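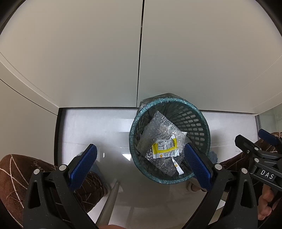
Sternside was a chandlery for most of its life, and its sign had an anchor on it that looked like a man shrugging. When the shop in Wamthorpe changed hands, the new owners wanted a fresh name, a fresh logo and, if it could be managed, the same customers.

The job went to Miyuki Nomura and Dinesh Selvanayagam, who share a studio above a tyre place and a view of its skip. Nomura drew 200 anchors. The client liked the second one, and said so after seeing all of them.

"I don't resent it," she says. "I've kept the others. There's a whole alphabet in there if you squint."

Selvanayagam handled the lettering, a chunky sans serif with a notch taken out of each S, as if a rope had worn through it. He is fond of the notch. The printer was less fond, because at business card size it filled with ink and the word read as a smudge with ambitions. They widened it by a hair and tried again.

Then there was the colour. The owners had asked for navy — everybody near water asks for navy — and were talked into a burnt orange that behaves itself on paper and goes faintly salmon on a phone. Three thousand stickers were ordered in the salmon before anyone checked. They've become quite popular with children.

The name, after all that, stayed Sternside. The anchor still shrugs a little, if you catch it from across the road.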